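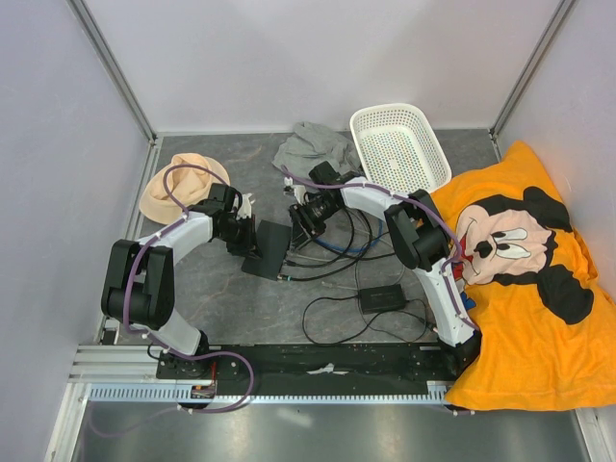 Textile and soft goods notebook
27 January 2023 | Rilano Workshop

The household set was issued from the Livero store in the morning and entered against the soft goods register. The orange pillow with the Mickey Mouse face weighed 500 g with its cover on. The plastic basket weighed 300 g and the grey item 233 g. The peach bucket hat was not weighed, the small scale being out for calibration until next week.

The grey item is to be left crumpled between entries. It was folded on return last time and the creases had to be worked out by hand before the next use. The register now carries a remark to this effect.

The pillow takes up a good deal of room on the right. Its cover wrinkles readily and the print should not be ironed. The Jeretti care sheet in the drawer relates to the previous cover and is to be disregarded. 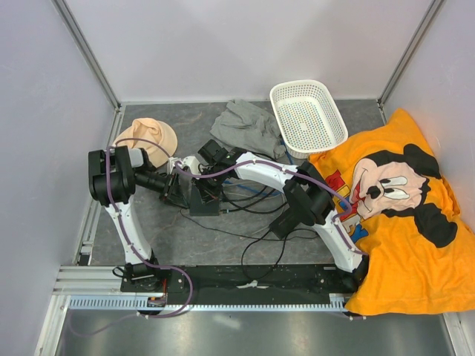

Rilano Workshop

The cap keeps its shape poorly if anything is stored on top of it. It is to go back on the upper shelf, crown upwards, and not inside the basket.

Store room at 20 degrees, no damp noted. The floor panel is to be wiped with a dry cloth only; the veined pattern makes crumbs and lint difficult to see, so please check it under the lamp as well.

A second pillow cover has been requested through Hayat. Delivery is expected in May. Shelf labels remain to be reprinted.

Last updated: same day, 16.40
Comments (2) Shares (0)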